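Setting Up a Play Kitchen Practice Counter for a Two-Finger Gripper

Posted Tuesday, June 2, 2026 in Build Notes

I've been asked for this one a lot (mostly by Brodie Faulkner, who wants to copy the whole thing in his garage), so let's go through how I set up the counter at our shared workshop. It's a play kitchen on top of a countertop, walled in with fabric panels, with the gripper coming down from above. You can build the furniture part in a weekend. The fiddling afterward takes as long as you let it!

I'm assuming you already have an arm that moves and a gripper that opens and closes when you tell it to. If you're still fighting with that, go read Areti Kontogiannis's wiring notes on the workshop page first and come back.

What I used

A countertop with a wood-grain finish
Fabric-covered panels for the back and side
Clear plastic edge strip for the front
Toy stove and toy microwave
A small stainless pot, a spoon, play food cans, a towel, a plush
Clamps, a level, painter's tape, cable ties

Step 1: Level the counter

Put the level on it lengthwise, then crosswise, then corner to corner. I skipped corner to corner the first time and spent a whole evening in January blaming my calibration for a shim I hadn't put in. Lefteris Margaritis found it by setting a marble down. Thanks, Lefteris.

Clamp the counter to its base before you put anything on it. If you can wiggle it with one hand, it'll creep during a session and every taught position will be a bit off by the end.

Step 2: Panels and edge strip

The panels go up next. I like a gray-blue woven fabric here, because shiny walls throw reflections at the camera and plain white ones blow out under the workshop lights. Pull the fabric tight and staple from the middle outward, same as you'd do a chair seat.

The clear strip goes along the front. Things roll, and a can that rolls off the counter will find the one spot under the bench you can't reach. Mine catches the light a little, and I've learned to live with it. If yours bothers you, try scuffing the inside face with fine sandpaper (test a scrap first).

Step 3: Place the big stuff

Stove on the right with its knobs facing the counter, microwave at the back. Leave the left side fairly open so you've got somewhere to put things down. I mark the feet of both toys with painter's tape underneath so they go back in the same place after cleaning.

Then come the small things. I keep the cans at the back beside the microwave, towel in front of them, spoon nearer the front edge with the bowl pointing away from me.

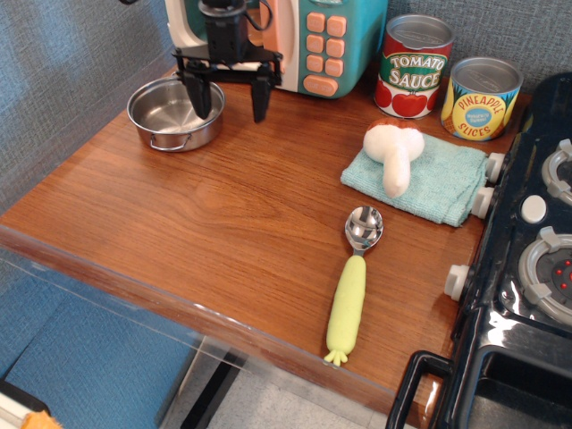

Counter laid out, fingers open. Cans at the back, pot behind the gripper.

A word on picking objects. You want a mix of easy and annoying. Cans are easy until you get to the shiny lids. A towel is soft and never lies the same way twice. The spoon has a short metal neck and a fat vegetable handle, so where you grab it matters a great deal. And the plush squashes, which is great for finding out whether your grip force is set too high. I wouldn't buy anything fancy. Xuelian Shi brought in a bag of play food from home and it did more for us than the parts catalog ever has.

Step 4: Set your heights

Run the gripper down slowly, with your hand on the stop button, and find the height where the fingertips just clear the counter. Write it down. Then add 5 mm and call that your floor in software. Do the same over the stove, which sits in the way more than you'd think, and again for the top of the tallest can.

For travel moves I use 200 mm above the counter. It's slow and a bit silly looking, but I haven't knocked over a can in transit since I switched.

Step 5: Tidy the cable

Leave a loop of slack at the gripper body. Too short and it tugs on the wrist at the far corners, too long and it drags through the cans. Drive the arm to every corner by hand and watch the loop the whole way. Tie it in 3 places, loosely, and do the corners again.

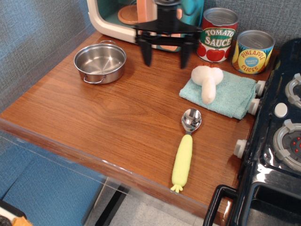
Now for the practice routine. Start with one object and one destination, and don't change either until you're bored. I do 20 tries of the same pick, then shift the object a little and do it again. When the results stop being interesting, swap the object. Pot handles are a good second project: they're thin loops, and a finger that comes in even slightly crooked will shove the pot along.

Keep a notebook next to the stop button. I write down the object, where I started it, and what went wrong in as few words as possible ("slipped," "too low," "hit knob"). Filippos Theodorakopoulos keeps his in a spreadsheet and makes charts, so do whatever you'll keep up with.

If something's off

Fingers miss by the same amount every time: check the clamps, then redo your heights.
Fingers miss by a different amount every time: something's loose. Start at the mount and work down.
Camera loses the can lids or the pot: move the light before you touch any settings.
Towel bunches up and won't release: open wider and lift straight up before moving sideways.

I'm still working on the stove knobs. Turning one is a whole different job from picking something up, and my notes on it are a mess, so that'll have to be its own page. If you've got a knob routine that works on a two-finger gripper, leave it in the comments, please!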